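Workshops > Visits > Open day at Birkska

I got to Birkska a little early for the open day, which meant I caught Annelies Moser with half a sandwich in one hand and a cable in the other. She runs the robot cell there and she waved me in with the sandwich.

"You can put your coat anywhere that doesn't move," she said.

Birkska fixes and finishes hand tools, and up to 700 pieces pass through in a busy week. Most of that is still done at benches by people. The robot does the dull part in between, picking a tool up, holding it, and putting it down again the same way every time. Annelies came over from Lüthi in June to set it up, and she talks about it the way some people talk about a stubborn pony.

"Thin stuff is the worst," she told me. "A big round handle, anybody can grab that. Give me something long and narrow and I have to think about where the fingers land, how hard they squeeze, and what happens when the weight hangs off one end."

I asked if squeezing harder would fix it. She laughed at me (kindly!) and said that was what she tried first.

"It held beautifully. Then it didn't let go straight. It would come out a tiny bit turned, and the next station hates that."

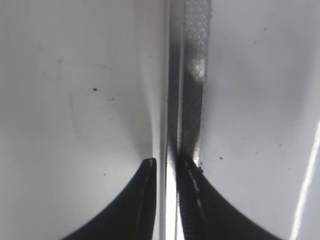
Does the robot have to be taught again for each new tool?

Each new shape gets its own short setup, and after that the settings are saved and called up by name.

Annelies says a setup used to eat most of her morning. Now she budgets 20 minutes, plus coffee. She keeps her notes in a paper notebook – page 83 when I looked over her shoulder – and the robot's own logs come second. "I write down what annoyed me," she said. "The log doesn't know what annoyed me."

Ľubomír Charvát, who has worked the benches for 11 years, wandered over while we were talking. I wanted to know what he made of it all.

"I didn't want it," he said. "Now I want a second one. My wrists are very much in favor."

He still checks pieces by running a thumb along them, and Annelies wouldn't have it any other way. She has asked him to sit in on the next round of setups, and he's pretending to think it over.

The next open day hasn't been set yet. Annelies wants to get through the short tools first, and she has a whole drawer of those.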